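Categoria: Suporte técnico / Células robotizadas / Ocorrências encerradas
6 de outubro de 2021 — Por Rasa Grigaitė, Assistência a Equipamentos

Chamado n.º 2228
Equipamento: célula Mana, dois braços, mesa de triagem
Unidade solicitante: Fladel
Solicitante: Darius Priedītis
Prioridade: normal

Relato do solicitante

O turno da manhã comunicou que o braço esquerdo passou a soltar as peças antes da altura programada no ciclo de transferência entre caixas. A ocorrência foi registrada apenas com as latas metálicas; com os cilindros pretos o ciclo transcorria sem alteração. O operador reiniciou o controlador duas vezes, sem resultado, e colocou a célula em modo manual até a chegada da assistência.

Verificação inicial

Os trabalhos começaram com a conferência do posicionamento das caixas em relação aos pontos gravados no programa. A caixa vermelha permanece no centro da mesa, a azul à esquerda e o cesto translúcido à direita, conforme a folha de montagem da célula. Não foi constatada divergência que justificasse a regravação dos pontos. O braço esquerdo foi levado em modo manual até a posição de aproximação, sobre os cilindros, para exame da garra.

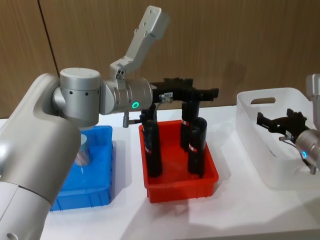
Figura 1 — Garra do braço esquerdo junto aos cilindros pretos da caixa vermelha.

Na posição de aproximação foram verificados o aperto dos parafusos do suporte angular e a fixação da garra ao punho. O parafuso de fixação situado sob o punho apresentava folga de um quarto de volta e foi reapertado à mão, seguindo o procedimento da Juška, fornecedora das garras. O registro do controlador não continha alarmes de colisão nem de sobrecorrente nos últimos 76 ciclos.

Diagnóstico

O senhor Mārtiņš Paju, responsável pela programação, comparou os parâmetros em uso com a cópia de segurança de dezembro. O limite de força de fechamento do perfil «lata» encontrava-se em 76, quando o valor homologado para a célula é 252. O perfil «cilindro» estava correto — o que explica a ausência de falhas com essas peças. A alteração coincide com a última atualização do pacote Skavetent, que restaura o valor de fábrica nos perfis criados pelo usuário. O histórico de acessos não indica modificação manual.

Intervenção

1. Restabelecido o valor 252 no perfil «lata» e gravado na memória permanente do controlador.
2. Limpas as faces internas dos dedos das duas garras com pano seco.
3. Executada a referência dos dois braços, um de cada vez.
4. Realizado ensaio de preensão com lata em velocidade reduzida, com parada sobre a caixa vermelha.
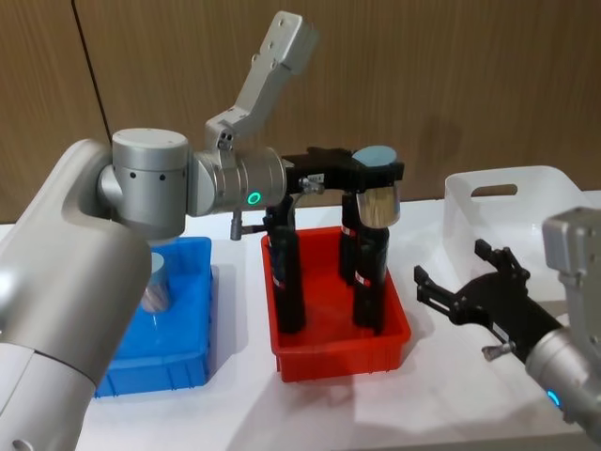 O ensaio foi repetido em velocidade nominal, com o tempo de espera ajustado para 2000 ms antes da abertura dos dedos. Não houve queda nem escorregamento da peça. O braço direito foi mantido fora do ciclo durante toda a intervenção e deverá ser ensaiado separadamente pela equipe local, com o mesmo perfil, antes do retorno ao modo automático.

Pendências

— Ojārs Eglītis: incluir a conferência dos perfis de garra na lista de verificação posterior a cada atualização do Skavetent.
— Darius Priedītis: confirmar o resultado do ensaio do braço direito por resposta a este chamado.
— Assistência: substituir o parafuso de fixação do punho esquerdo caso a folga reapareça.

Complemento ao registro

O solicitante confirmou o ensaio do braço direito sem anomalias. Célula liberada para o modo automático. A nova cópia de segurança dos parâmetros foi arquivada por Geetha Sundaram na pasta da unidade.

Situação: encerrado

© 2021 Mana — Assistência a Equipamentos. Todos os direitos reservados. | Contato | Voltar ao topo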